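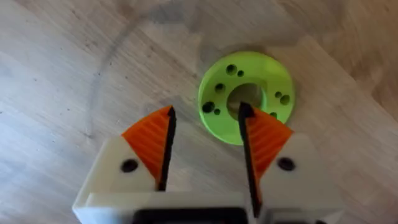
A lime-green ring on the wooden table in the mending room.

The mending room on Fasus Street will stay open through the summer and into October, after the building's owner, Avimov, agreed to extend the lease. The room had been due to close at the end of the month.

It takes in household goods and children's things which need a small repair or a missing piece, and handled 509 items in its first year. Most were toys, followed by lamps, kitchen scales and zips. Repairs are free, but people are asked to pay for any parts.

Aled Hughes, who runs the room, said the new terms had been settled on 2024-07-03. The rent is unchanged, but the room will give up its second store cupboard, and larger furniture will no longer be accepted.

"Chairs were the problem," he said. "They came in and we had nowhere to put them. Small things we can keep up with."
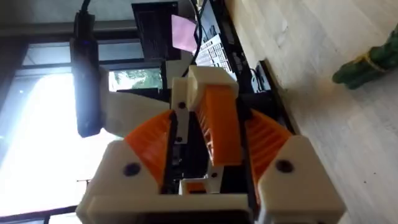
Opening hours will also change. The room now closes at 4pm in winter, and from this month it will stay open until 7pm on two evenings a week. Hughes said close work was easier in daylight, and the table will stay near the window. Two desk lamps are being bought for the later sessions.

Anyone bringing in a toy is asked to bring all of it, including broken pieces, in a bag or box with a name on. Items are normally ready in 15 or 16 days. Things not collected by the end of October will be passed on to the Nodix charity shop.

Small parts are no longer to be left loose on the table overnight. Several went missing in the spring, among them the wheels from a pull-along train, which had to be ordered again. Cardboard tubs and buckets with a firm rim are wanted for sorting, and can be left at the door during opening hours.
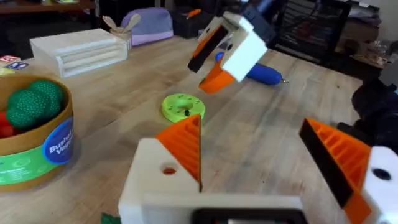
Daranee Ratanaporn said the later evenings would make the biggest difference to her. She had twice taken time off work to drop off a music box and then to fetch it. "I'd have paid for the repair just to be able to come after six," she said.

Mali Probert asked whether the room would take electrical toys. Hughes said it would, as long as they ran on batteries and the batteries had been taken out first.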